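トップ | 作業ノート | 機器一覧 | 校正記録 | 連絡先

作業ノート:ハンドグリッパ 指リンクの点検とゼロ開度の再設定
2023年9月10日(日) 記入:Mireille Pruvost

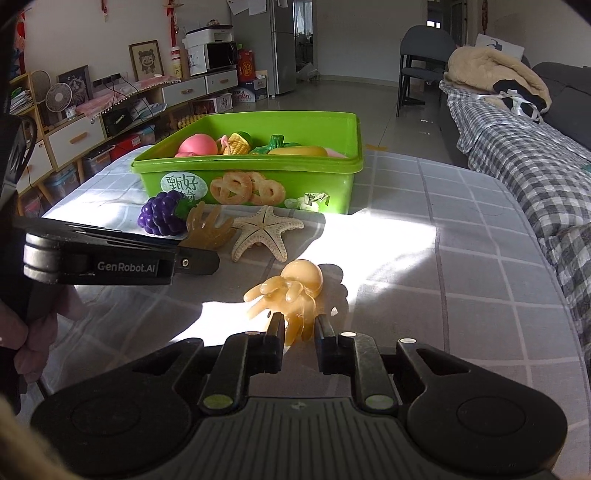
ゼロ開度の再設定はいつ行うのか。
指リンクを一度でも外したとき、または全閉時の読み値が前回の記録から3カウント以上ずれたとき。指先パッドだけの交換なら、全閉の読み値を確認して記録すればよい。

対象は右手側の1台。左手側は前回点検のまま、今回は触っていない。

症状
全閉で読み値が0に戻らず、6カウント残る。全開側は正常。開閉を繰り返しても残り方は同じで、ばらつきはない。電源再投入でも変化なし。

分解
指を外し、リンク基部の左右のピンを抜いた。右のピンに薄い摩耗痕。左は痕なし。古いグリスが黒くなって軸受の内側に固まっていたので、拭き取ってから無水エタノールで洗浄。ピンは右だけ新品に交換した。在庫は残り2本。次の発注はGrancombe経由でよいか、Retotcombeに直接出すか、要確認。

組立
グリスは薄く塗る。前回は入れすぎで、はみ出した分が埃を拾っていた。固定ねじは左右交互に締める。片側を先に締め切ると指がわずかに倒れ、指先が平行に閉じない。今回も一度やり直した。

指の取付部上面の白い点と、リンク基部の薄緑の円形マーカーは乾いた布で拭くだけにする。溶剤は使わない。マーカー面にグリスが付くと反射で検出が不安定になるため、組立後にもう一度見ること。

ゼロ開度の再設定
1. パッドを付けた状態で全閉。力を入れて握り込まない。
2. 読み値が落ち着いてから保存。
3. 全開、全閉を400回。
4. 全閉の読み値を再確認し、記録表に書く。

結果は手順2の直後で0、400回後で1。許容内とする。途中で異音なし。全開側の値は分解前と一致した。

確認把持
軟らかいゴム玩具は、指が対象の両側に入ってから閉じ始める。タコのように触手のある形は、触手を片側の指に巻き込むと開度が大きめに出る。この値を校正に使わないこと。基準には従来どおり樹脂ブロックを使う。

メモ
・検出ログに、日向に置いたとき薄緑マーカーの欠落が数フレームある。露出を固定して比較する。未着手。
・Wasodham側の記録表は列の順番が違う。転記時に全開と全閉を取り違えやすい。
・左手側の分解点検は10月。ピンの摩耗が同じ側に出るか見たい。
・右ピンだけ摩耗した原因は不明。指の倒れとの関係を疑っているが、外したピンの径をまだ測っていない。マイクロメータが戻り次第測定し、ここに追記する。

お問い合わせ | © 2023 Pruvost 作業室 | ページの先頭へ戻る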